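Getting a grease stain out of a cotton tablecloth?

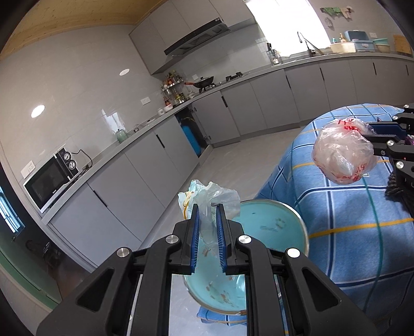 So my aunt gave me a cotton tablecloth in April and I've already managed to get chili oil on it. I washed it at 60 and the spot is still there, kind of a dark shadow. It's been through the dryer too (I know, I know). Is it done for?
gusach_kitchen

Not done for! I've saved worse. Rub plain dish soap into the dry spot, both sides, and leave it for 10 minutes or so, then wash it as hot as the label lets you. Mine took three rounds. Keep it out of the dryer till the mark is totally gone, I hang mine over the shower rod.
Stoster32

just buy a new one lol, they're cheap at Witon

What Stoster32 said, but chili oil has color in it as well as grease, so after the soap I'd soak it overnight in oxygen bleach. Try a corner first if it's a bright print. And sun! I put mine out on the line damp and the last bit of orange faded by dinner.
bang_on_laundry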